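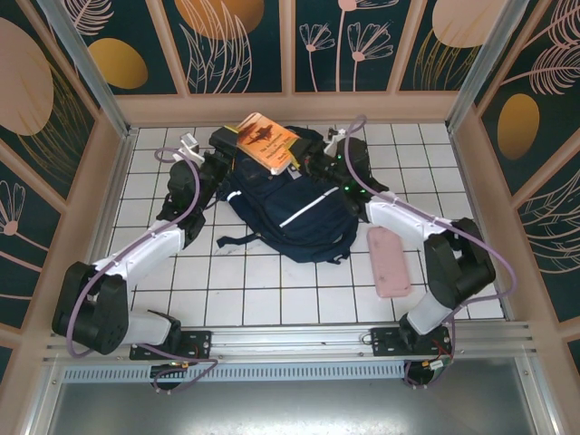
My first thought would be to take everything out and start with the books, writes Yilma, because whatever goes in first ends up against your back, and that is where the weight wants to be.

Skustville Neighbor Help > Home and Family > School Bags and Packing

How do I get books into a backpack without wrecking them?
Posted September 15, 2020 by Meltisau

Hello everyone, and thank you for reading, I know I go on a bit. My son has a plain navy backpack, the ordinary kind with one big main section and a pocket on the front, and we cannot seem to get a paperback to school and back in one piece. The covers curl, the corners go soft, and last week a library book came home folded nearly in half under his lunch. He also carries a flat pencil case, a folder and a sweater, and some days a water bottle. He drops the book in last, on top of everything, and then pulls the zipper shut over it. I have shown him a better way at least 12 times, but mornings are what they are! Is there an order that works, and is there something simple I could put around the book?

Yilma
727 posts

You already have the start of my answer, so I will just carry on from there. Lay the bag on its back on the floor, straps underneath, and open the zipper all the way around - halfway is how the corners get caught. Slide the folder in flat against the back panel, then the paperback with its spine down toward the bottom of the bag. The pencil case goes flat in front of the book and the sweater fills whatever room is left. Then stand the bag up and give it a gentle shake before you close it. If the straps are long, tuck the loose ends in too. My daughter shut hers in the car door for most of a year and the ends were in ribbons.

For the lunch, I would use a separate bag if he will carry one. We gave in on that in the second week of September and I have not had to dry out a book on the radiator yet.

Skustville Gran

get a bigger bag

Asell

I was going to say much the same as Yilma, but you asked about something to put around the book, so let me add that part. I use an old padded mailing envelope with the flap cut off. The book slides in, the envelope goes in the bag, and it costs nothing if you save the ones that come in the mail. Mine usually last 2 or 3 months before the edges split. A zippered plastic folder is good too if there is any chance of the water bottle leaking, though they are slippery and end up at the bottom.

As for mornings, we pack ours right after supper and leave the bag by the door. There was a lot of grumbling at first - from me as well - but now he does it himself while I wash up, and I only check for the library book.

Contact the Skustville board | Copyright Skustville Neighbor Help | Back to top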